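Progress report to the Alexiou Fund
Automation of lounge and common-room cleaning at Urwood
29 September 2018

Prepared by the housekeeping operations office, Urwood

Summary

This report covers the period from March to the end of the second training phase. The grant pays for two things: the Zodiretti arm unit, which is meant to take over table wiping and the clearing of small items in the common rooms, and the staff time needed to teach it. Most of the money in this period went to staff time.

We now have 1,464 usable recordings of hand work. The target for the phase was lower than that, but too many of ours are of the same few tasks, so we do not consider the phase finished. The arm itself has been run in the storeroom only. It has not worked in a room with residents in it and will not until the items listed under "Open points" are closed.

How the work is recorded

Erkum supplies the hand rigs and the software. A member of staff straps the rig to the right hand and does an ordinary piece of cleaning work: picks up a bottle, moves it, folds a cloth, wipes a section of table. The marker on the rig lets the fixed camera follow the hand, and the sensors add the position of the fingers. Each recording is one short task. When it is done the person says so, the items go back to a starting position, and the next one begins.

We decided early on to record in the lounge and leave the furniture as it normally stands. Erkum had offered a bench at their own premises. The bench would have been quicker, but our low tables and soft seating are what the staff deal with every day, and people reach differently when they are sitting on a loveseat than when they stand at a bench. 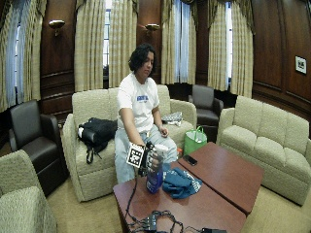
Sessions were first planned at half a shift. That was too long. Staff reported sore wrists and said they started to move "for the camera" after a while, slower and stiffer than they would on a normal round. We cut the sessions to 2 hours with a break in the middle, and the share of recordings that Erkum sent back went down. The cables remain the main complaint. They have to be kept clear of the table edge, and a bottle pulled over by a cable means the recording is thrown out.

Staff taking part

Eight people from housekeeping have been trained on the rig. Taking part is voluntary and is paid at the normal rate plus the allowance agreed in March. Two of the eight have since asked to go back to regular duties full time, one for reasons unrelated to the project and one who did not like wearing the glove. Both requests were granted the same week.

The glove comes in one size with adjustable straps. It suits most of the group, but people with smaller hands find that the fingertip pieces slip, and they have to stop and push them back on. Erkum has promised a smaller set. We have asked for this twice and do not yet have a delivery date.

What changes in the daily work

The funder asked us to be specific on this point, so we list what we know and what we do not.

The arm is intended for the repeated part of the common-room round: lifting bottles and packages off the tables, wiping, putting things back. Staff would still do the seating, the curtains, the floors and anything involving residents' belongings. Bags and phones left on seats and tables are a daily matter in the lounge, and we have told Erkum that the arm is not to touch them at all. For the recordings we let participants keep their own things nearby, so that the background looks the way the rooms usually look.

No position has been cut and none will be during the grant. What does change is the content of the job. The person on the common-room round will also have to set up the arm, watch it, stop it when needed and write down what went wrong. Some staff see this as a step up and have asked if the pay grade will follow. Others see it as extra work on top of the same round. Both views were put to management in the staff meeting, and the grade question is still open. We think it should be settled before the arm goes into a room, and we would say so even if it delays the pilot.

Items and tasks covered

The first phase used one spray bottle and one cloth. In the second phase we added pump bottles, flat packages and larger towels, all things that come up on a normal round. Soft items are the hard part. A towel never lies the same way twice, and the software loses the edge of it when it hangs over the side of the table.

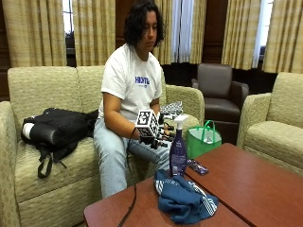
Hand rig in use in the lounge, with a pump bottle, a towel and a flat package on the tables.

Pump bottles have gone well. Flat packages are slow to pick up with the fingertip pieces on, and several participants got into the habit of sliding them to the edge of the table first. We were not sure if this should count as an error. Erkum's view is that it is a perfectly good way to pick up a flat thing and that the arm can learn it too, so those recordings were kept.

Hand-held gripper

The rig shows what a hand does, but the arm has a gripper, and the two do not match exactly. For this reason Erkum also lent us a hand-held gripper tool with its own camera. Staff prefer it to the glove – there is nothing to strap on, and it can be put down at any moment. On the other hand, the view from the tool is narrow when it is close to an object. Shiny packaging gives trouble. Glare can wash out part of a label, and a large package held near the lens hides most of what lies behind it. We have started to turn packages before picking them up, with mixed results. 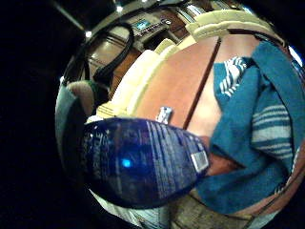
Spending

Staff hours are 100 hours over plan. The overrun comes from the shorter sessions, which need more setting up for the same number of recordings, and from repeat work on the towels. It has been covered from the travel line, which was not needed once recording moved to our own lounge. Equipment spending is on plan. We are not asking for additional funds in this period.

Open points

Smaller fingertip set from Erkum, no date given.

Written stop procedure for the arm, in draft. Staff on the common-room round have read it and asked for the stop button to be within reach from a seated position as well.

Pay grade for the changed round, with management.

Rule on who may view the recordings. Faces are visible in the fixed-camera material. Participants have signed for use inside the project only, and Erkum has asked for wider use. We have not agreed to this and will go back to each participant before giving an answer.

Next period

Recording continues with towels and flat packages until the set is better balanced. The first supervised run of the arm in the lounge is planned for March, outside residents' hours, with two members of staff present. The next report will follow after that run.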